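Archives > Castside Sourdough & Home Baking List > August > Rye again (long)
Last updated: Sunday, 9:40 pm

From: Genalyn Yap
To: Castside baking list
Subject: Re: Rye again (long)

Malik wrote:

> Has anybody on here kept a rye starter going through a hot summer
> without it turning to nail polish remover? Mine smells so sharp I
> had to open a window. I feed it once a day, equal parts flour and
> water by weight, and it lives on top of the fridge. By supper it has
> risen and fallen and there's a gray puddle on it.
>
> Also the last two loaves came out gummy in the middle, with a gap
> right under the top crust you could slide a pencil through. Same
> recipe I used all winter. I'm about ready to go back to white bread
> and pretend this never happened.
>
> Malik

Oh Malik, please don't go back to white bread! I went through exactly this two summers ago and I was so mad at that jar that I put it out on the back steps with the lid off and let the ants have it. Then I had to beg a new spoonful from my aunt, and she still brings it up.

First thing, get it off the top of the fridge. I know every book says to put it there. The books were written by people with cold kitchens. The top of my fridge in August is warmer than the inside of my car in April, and rye eats fast even when it's cool. Mine lives in the cupboard under the sink now, way at the back by the wall, next to the dish soap (lid on loosely, and I have never had it taste of soap, before somebody asks).

Second thing, equal parts once a day is not enough food in this weather. What you're smelling is a hungry starter. It's not ruined and the gray puddle won't hurt you, I just stir it in or pour it off depending on my mood. If it's pink or orange or fuzzy, that's different, throw it out, wash the jar and start over. But gray and sharp is only hunger.

What I do from June until school starts is keep a tiny bit back, a teaspoon, really just what sticks to the spoon, and give it a big heaping feed of flour and enough cool water to make it like wet cement. Stiffer than you think. A stiff starter slows way down. Then you can go a full day between feeds and it'll smell like apples and a little like yogurt, and you can keep the windows shut. It took mine four days to come around. The first day I thought I'd killed it because it hardly moved, and then on the second morning it had pushed the lid up.

If four days of that doesn't help, put it in the fridge (IN it!) right after a feed and take it out the night before you bake. I used to be very proud about never refrigerating mine. I got over it.

Now the gummy middle. I have opinions about this, sorry.

When the starter is that sour, the dough is already tired before you get it in the pan. So some of your trouble will clear up once the jar is happy. But the pencil gap under the crust says to me that it sat too long. You're using your winter times, I bet. In winter I leave a full rye loaf in the pan for most of an afternoon. In August mine is ready before I've finished the dishes and folded a load of towels. Don't go by the clock, go by the top of the loaf. I dust the top with flour when I put it in the pan, and when the flour starts to crack open and I see little pinholes coming up in the cracks, it goes in the oven. If there are lots of pinholes and it looks like a sponge, you've missed it, bake it anyway and make toast.

And then don't cut it. I mean it! My worst gummy loaf wasn't even a bad loaf, I just sliced it when it was still warm because my brother-in-law was standing there with the butter. Rye wants to sit overnight in a towel. The next day it slices clean and the day after that it's better, and the third day is my favorite of all. If you cut one tonight and it sticks to the knife, wrap it back up and try again tomorrow supper before you decide you hate it.

Somebody last month asked about flour and I never answered, so I'll put it here. I've been using the Jarnholm whole rye in the paper sack. The grind is coarser than what the grocery store has and it soaks up more water than you expect, so if you switch, hold on to your patience and let the mix sit a while before you add any more flour. It'll look like soup, then you come back and it's mud. Mud is right. I've also had a bag of the Stunduvden medium, which my cousin brought me, and it makes a lighter loaf that my kids will eat without a fight. For the seeded ones I go half and half.

I don't knead it, by the way. I see people on here talking about ten minutes of kneading and for an all-rye loaf you're only tiring out your arm. Stir it hard with a wooden spoon until there's no dry flour, wet your hands, pat it into the pan, smooth the top with a wet spatula, done. My hands are too sore for kneading these days anyway.

Pan: I use a plain old metal loaf pan, greased like you're mad at it, and then I shake rye flour all over the inside. Parchment works too but it wrinkles and then you're picking paper out of your crust.

Oven: start it hot and turn it down. I give it the first little while as high as my oven will go without smoking, and then down to medium for a good long time, longer than feels right. If the top gets too dark, lay a piece of foil on it. Rye that's pulled out early is gummy no matter what else you did, and I think half the complaints on this list come down to that. When you think it's done, give it another ten minutes.

If you want to know for sure, knock on the bottom. It should sound like knocking on a door. I take mine out of the pan for the last bit and put it right on the rack so the sides dry out.

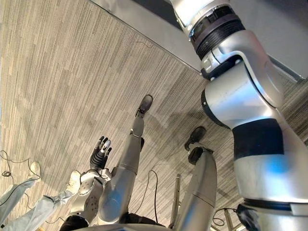 The other thing I wanted to say is about old bread, because Malik, you've got two gummy loaves sitting there and please don't throw them out. Slice them as thin as you can manage, lay the slices on a cookie sheet and dry them in a low oven until they snap. Then whiz them up. Those crumbs are wonderful. I put a handful, soaked in hot water, back into the next loaf, and it comes out darker and stays moist for days. My grandmother did it with every single heel. She'd also fry the crumbs in butter with brown sugar and put them over stewed apples, and I could eat that until I was sick.

You can leave some of the slices whole and use them as crackers too. They're good with that soft cheese with the dill, or with egg salad, or with sardines if you're the only one home.

The one thing I wouldn't do is feed the crumbs to the starter. I tried that once to be thrifty. It did bubble, but it smelled like a wet dog and I lost my nerve.

A few odds and ends while I'm typing:

To whoever asked about caraway, I toast mine in a dry skillet first and crush half of them. Leave the other half whole. My kids pick out the whole ones and line them up on the edge of the plate, but they don't notice the crushed ones at all.

On salt, don't forget it! I've done it twice this year. A saltless rye tastes like a cardboard box, and it also rises like crazy and then drops. So if you ever get a loaf that shot up fast and caved in, ask yourself where the salt was. I now put the salt in a little dish on top of the flour sack before I start anything.

On molasses, a spoonful is nice, two spoonfuls is dessert. I leave it out in hot weather because it seems to me it hurries everything along, and I don't need that in August.

And to the lady who wanted to know if she can mail dried starter to her son: yes, smear it thin on parchment, let it dry until it flakes off, crumble it into an envelope. I've done it and it woke right up with lukewarm water and two feeds. Write on the envelope what it is, so he doesn't open it and wonder.

Malik, tell us how the jar smells on day four. If it's still bad I've got plenty of mine, and I can bring you some in a jelly jar. I'm over by Castside most mornings anyway, dropping off the kids. Just don't ask me for the jar back, I have a whole shelf of them.

Okay, the oven's beeping and I've got one of the half and half loaves in there, so I'm going.

Genalyn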